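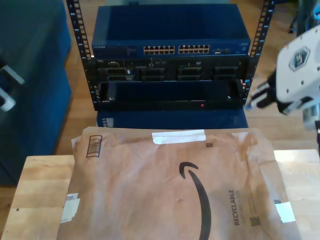 Paper mailer on the table, open-frame rack behind it, switch on top of the server.

Rack tidying tips, quick ones, typing this between jobs

Packing table first. Keep it right in front of the rack if you've got the floor space. Parts come out of the mailer, go on the table, go in the rack. No walking across the room with a pocket full of screws.

Brown paper mailers — save the big ones. Flatten, stack, stand them on edge behind a door. Fine for cables, blanking plates, manuals. Not for drives. Drives want a box and proper padding.

Read the numbers on the rails. Both sides! Count up the left, then check the right before you put a single screw in. One hole off and the whole thing sits crooked and you'll be swearing at it for a hour.

Square holes = cage nuts. Buy more than 500 if you look after a few racks, they vanish. Mine live in an old jam jar, Consolacion Villanueva uses a muffin tin and I'm a bit jealous. Cheap Clusard nut tool saves your fingernails.

Heavy stuff low. Server in first, switch after, and get a second pair of hands for the server. Dont use the drive handles to lift. Ever.

Label the drive bays before pulling anything. Masking tape and a pencil will do. Column, then row, same order every time.

Dust — soft paintbrush across the ports, vacuum held near it, not on it. Top cover gets a barely damp cloth, power off. I do ours every February and again when it looks bad.

Wood floor? Felt or a bit of old carpet under the feet. We had 28 little dents at the Hollstead place before I learnt that one.

Spare screws in a sandwich bag, taped inside the mailer flap, name of the kit on the bag. Then you can send it all back out togehter.

More on cable ties next time, got a box to tape up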